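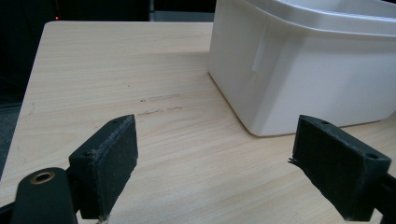
Clearing out the paperwork drawer

I spent most of April putting off the paperwork drawer. It had got to the point where it would only open if you pushed the top layer down with a ruler. In it were gas bills from the old flat, two guarantees for a kettle we no longer have, and every letter the council has sent us.

Yee-man Mak, who I used to work with, told me to sort by what I would need to find in a hurry and forget about dates. I tried it her way. Passports, birth certificates and the house insurance went in one folder. Tax went in another. Bank letters I scanned and shredded, apart from the mortgage ones, which I am too nervous to throw away.

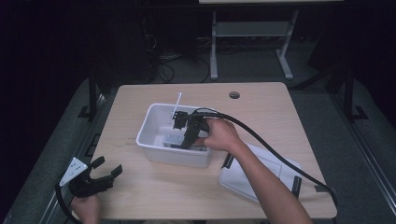
The shredder was the slow part. It takes ten sheets at a time according to the lid, but it jams at six, and it needs a rest after a few minutes. I did it in the evenings with the radio on. Staples have to come out first — I learned that the hard way.

I did find a few things worth having. There was a cheque for £2 from a water company, long out of date, and a letter from my aunt Comfort with her recipe for groundnut soup on the back. I had been asking her for that recipe for years and she always said she had already sent it. She had.

The drawer now opens and shuts. Manuals are still in a carrier bag under the stairs, and I will get to those when the weather turns.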